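# The small sensor that wants to sit in every club's changing room

For many years, the numbers behind a professional game belonged only to the clubs with money. A good tracking system needed cameras under the roof and a person to clean the data each night. Gretier, a sports tech company with its office in Protbridge, thinks this time is finished, and it has built a product for teams that play in front of parents and a few dogs.

The product is called Hundano. It is a thin sensor that goes into a pocket on the back of a rowing or handball shirt, and it measures how the body slows down. Most devices on the market look first at speed. Gretier decided early to look at braking, where many knee problems begin, and the company's first customers were physiotherapists before they were coaches.
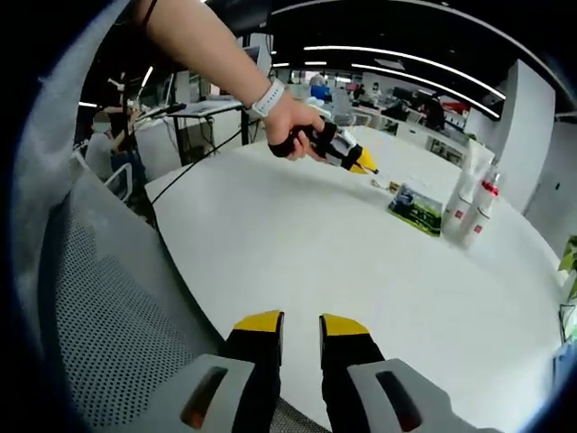
Handball was the first sport where the idea was tested for a full season. The clubs that took part had 246 players between them, and each player wore the sensor in training but not in matches, as the league had not yet given permission. A coach in an amateur club does not have an analyst, so the results had to be readable in a minute, at a round white table like the one in the photo, where the screen must share space with three white bottles with red caps and whatever else was put down. Gretier reduced the report to one page with four values. The first version had many more, and the coaches told the company that they did not open it after the second week.

The price was the other difficulty. A set for one team costs 2000 dollars for the season, with the software included. For a big club this is small money – for a village team it can be the whole budget for balls and travel. Gretier now lets two teams share one set if they train on different evenings, and a large part of the orders comes in this way.

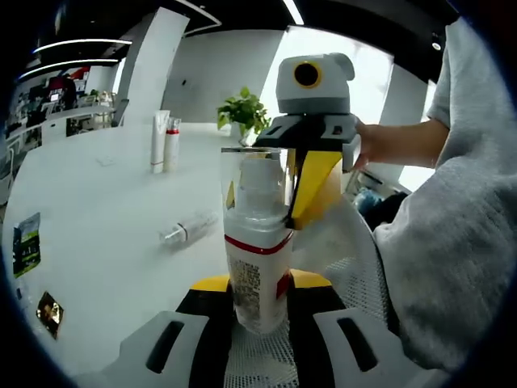
**PROTBRIDGE, May** – The training hall is loud on the evening of our visit, and the sensors are already charged and put in a row by shirt number. The under-18 girls of Wanigasekara, a club named after its founding family, run short sprints between two lines and stop hard at each one. After the session the coach reads the page on her phone. One player brakes much more on the left leg than on the right, and she will do a lighter program for three days.

The coach says she had a feeling about it before, but a feeling is difficult to explain to a parent. With the page it was a shorter talk.

Not all people in the sport are happy. Some trainers fear that young players will be judged by a number, and they ask who keeps the data when a girl changes club. Gretier's answer is that the file belongs to the player and moves with her. The rule is in the contract, although the contract is long and written in small letters, and the company admits that few families read it to the end. A shorter version is in preparation, together with a sensor for rowing that can survive a fall in the water.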